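# Manchas blanquecinas en una mesa de comedor clara, ¿se pueden quitar sin lijar?

Foro de ayuda Lillilia › Casa y mantenimiento › Muebles y superficies

Publicado por **stivix** el 1 Feb 2023

Compré una mesa de comedor de segunda mano y la superficie tiene unas manchas que no consigo quitar. 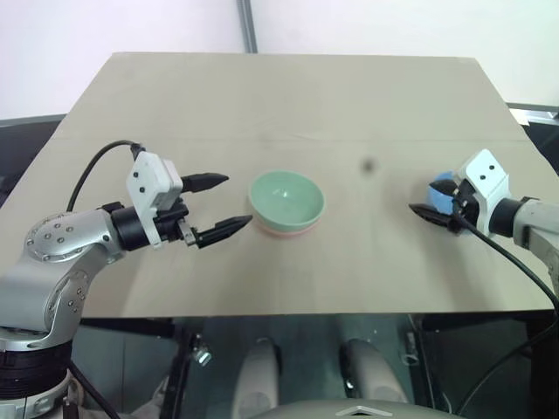
El vendedor me dijo que el tablero es de madera barnizada, pero no sabe con qué barniz ni cuándo se hizo. Tengo dos clases de marcas. Unas son cercos blanquecinos, del tamaño de una taza, que se ven sobre todo con la luz de lado. Las otras son como un velo mate en la zona donde se come, sin borde definido. Al tacto no noto relieve en ninguna.

Lo que he probado hasta ahora:

- Agua tibia con unas gotas de lavavajillas y paño de microfibra. Sale suciedad, pero las marcas siguen igual.
- Alcohol de 70 en una esquina de la cara inferior. El paño se quedó un poco pegajoso y paré.
- Un limpiador multiusos de la marca Medlow que tenía por casa. Creo que el velo ha ido a peor.

No quiero lijar porque vivo en un piso sin balcón y no tengo dónde meterme con el polvo. Tampoco me importa que quede perfecta, con que no se vean los cercos desde la silla me conformo. ¿Hay algo intermedio entre el jabón y la lijadora?

---

**castillo_barnices**

Lo primero, deja el alcohol. Si el paño se quedó pegajoso es que el alcohol ablanda el acabado, y eso apunta a goma laca o a una laca antigua. Un poliuretano bien curado no suele inmutarse por una pasada corta. No es una prueba definitiva, pero basta para descartar los disolventes.

Los cercos blancos son casi siempre humedad atrapada en la película del barniz, no en la madera. Si fueran oscuros, sería otra historia: el agua habría llegado a la madera y ahí sin decapar se hace poco.

Yo lo haría en este orden:

1. Limpia toda la superficie con un paño apenas humedecido en agua y jabón neutro, aclara con otro paño y seca enseguida. Déjala al aire hasta el día siguiente.
2. Prueba con calor suave. Secador a temperatura media, a un palmo, moviéndolo todo el rato sobre el cerco. Si al cabo de unos minutos el blanco pierde fuerza, sigue a ratos. Si notas el barniz blando, para.
3. Si el calor no hace nada, pasa a la abrasión fina: un poco de aceite mineral y lana de acero del 0000, en el sentido de la veta y casi sin apretar. Retira el aceite con un paño de algodón limpio.
4. Cuando los cercos estén igualados, cera en pasta incolora, capa fina, media hora de espera y a sacar brillo.

El velo mate de la zona de comer es otro problema. Puede ser desgaste del brillo o restos de producto, y a mí me suena a lo segundo por lo que cuentas del multiusos. Muchos llevan algo que deja película. Repite el paso 1 un par de veces en esa zona antes de tocarla con la lana.

Haz siempre una prueba debajo o en el canto. La lana de acero deja la zona tratada más satinada que el resto, así que es posible que acabes teniendo que pasarla por todo el tablero para que no se note el parche.

---

**mesa_coja**

Mayonesa. La extiendes encima de la mancha por la noche y por la mañana la quitas. En mi casa se ha hecho siempre y funciona, aunque también es verdad que la mesa de mi madre era muy oscura. Otra opción es un mantel.

---

**taller31**

Lo de la mayonesa funciona a veces por el aceite, que rellena y disimula. Lo mismo hace el aceite mineral sin el olor y sin el vinagre. En un tablero claro yo no la dejaría toda la noche: si hay alguna grieta en el barniz, la grasa entra y te queda un cerco oscuro en lugar de uno blanco.

Añado una cosa a la respuesta de castillo_barnices. Antes de gastar en nada, asegúrate de que el tablero es madera. En segunda mano he visto muchas mesas vendidas como barnizadas que eran melamina o chapa con una lámina encima. Mira el canto y la cara de abajo: si el dibujo de la veta no continúa de arriba al canto, no es maciza. Si encima ves que el dibujo se repite igual cada cierto tramo, es impreso, y entonces ni lana de acero ni cera, solo limpieza. La lana raya la lámina y eso no tiene arreglo.

Si es chapa de verdad, se puede hacer todo lo anterior con menos presión. Yo traté así una de 53 cm de ancho, auxiliar, en agosto, y los cercos se fueron con 2 sesiones de secador. El velo tardó más y nunca se fue del todo junto al borde.

Para después, posavasos y salvamanteles de tela gruesa o corcho. Los de plástico blando pueden pegarse al barniz si se dejan puestos mucho tiempo.

---

**stivix**

Gracias a todos. He mirado el canto y la veta sí continúa. He lavado otra vez la zona de comer con jabón neutro y el paño ha vuelto a salir gris, así que voy a repetirlo mañana antes de sacar el secador. La mayonesa la dejo para los bocadillos.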